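Sokunetti > Papers > Manipulation > Section 4

Search this paper Go

4.3 Does the policy read the lock, or the layout?

Success rates on key insertion are easy to inflate. Ulloa's group at Vekarville reported strong results with a single lock type, and we suspect much of that came from keys that always started in the same patch of table. Our own set has 2,288 demonstrations across two padlocks, one brass and one red safety lockout model, with small silver keys (Figure 7). We do not claim this is diverse.

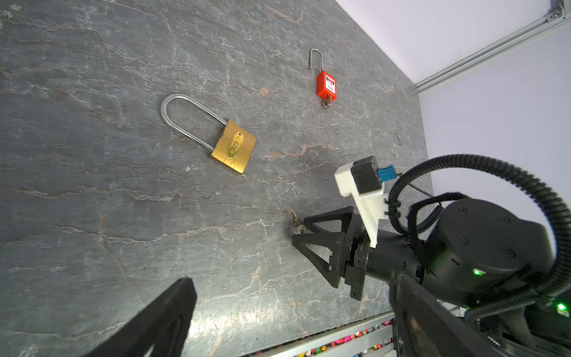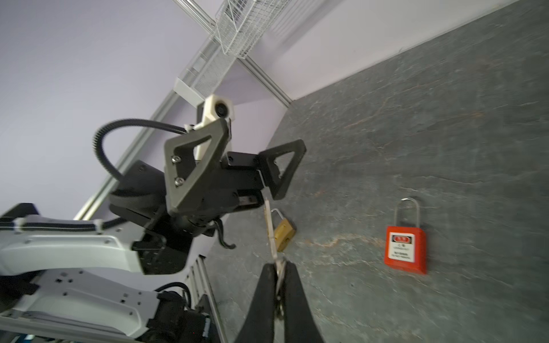
Figure 7. Wrist-camera views from the padlock task. First: both gripper fingers open, with a loose key beside the tip of one. Second: a key held between the fingers, with the other arm in view.

We trained the Sperling baseline for 65 epochs and then shuffled lock positions at test time. The drop was large enough that we no longer trust the unshuffled score, and we report it only so that readers can compare it with earlier work. Adding 1,000 shuffled demonstrations closed part of the gap. Whether the rest is a vision problem or a grasp problem we cannot say. Small keys are hard to see from the wrist, and a slight tilt in the grip may matter more than anything the network learns about locks.

Contact: Benjamín Ulloa, Bratside | Copyright Sokunetti | Back to top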